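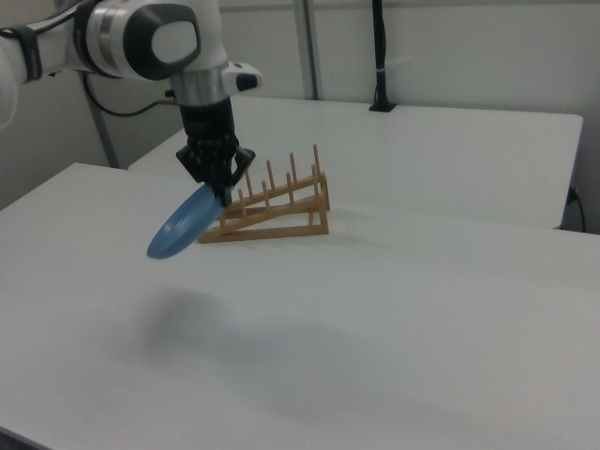
Handout 4: Notes from the Vinness Open Day

Read before the next meeting. Those of you who missed the bus can use these notes in place of your own, though you will have to supply your own sandwich.

The visit took up most of June 15, 2021. We had the demonstration room for the second half of the morning, after a talk on the company's history that covered every building it has ever rented. You are not responsible for the buildings.

1. The task

One arm, one plate, one wooden dish rack. The arm holds the plate by the rim and has to stand it between the pegs. A child can do this and will complain about it. Write down, before you read on, everything the arm has to know in order to manage it. Most lists from last year stopped at "where the rack is," and that gets you a plate in the neighborhood of a rack.

A better list includes where on the rim the fingers have closed, how far the plate is tilted, which way the slots run, and how low the bottom edge hangs beneath the grip. That last one is easy to forget. The fingers are at the top and all the trouble is at the bottom. 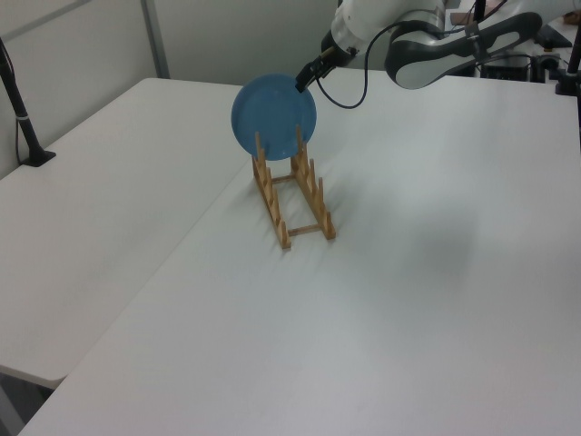

The slots run across the rack, so the plate has to be turned to match before it goes down. Get the angle slightly wrong and the rim meets a peg. A person feels that and wiggles. For a robot, wiggling is a research topic (see Latham, chapter 11, which is better than its title).

2. Terms to know

Grasp: where and how the fingers hold the thing.
Pose: where the thing is and which way it faces. People say "position" when they mean this. Please don't, at least on paper.
Compliance: giving way a little on contact. Also what I hope for regarding deadlines.
Release: letting go. Looks like the end of the job and is often where it goes wrong, as a plate that seems settled may only be leaning.

3. Questions from the floor

Somebody asked whether it wouldn't be cheaper to buy a dishwasher. The guide had plainly heard this one before and kept smiling. The better question was why anyone would practice on something so dull, and we argued it all the way back to the parking lot. 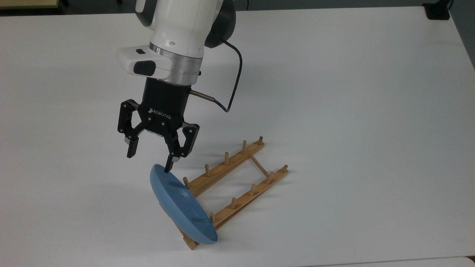

Folke Moen thought the dullness was the point: if the arm fails with a plate, you learn something about contact, and if it fails with something fancy you mostly learn that fancy things are expensive. I have been saying this since May to less applause.

4. For next time

Write 2 pages on where you would put a force sensor for this task, and what you would do with the reading once you had it. Ljungberg is on reserve at the library. The Trundik brochure is not a source, however nice the paper.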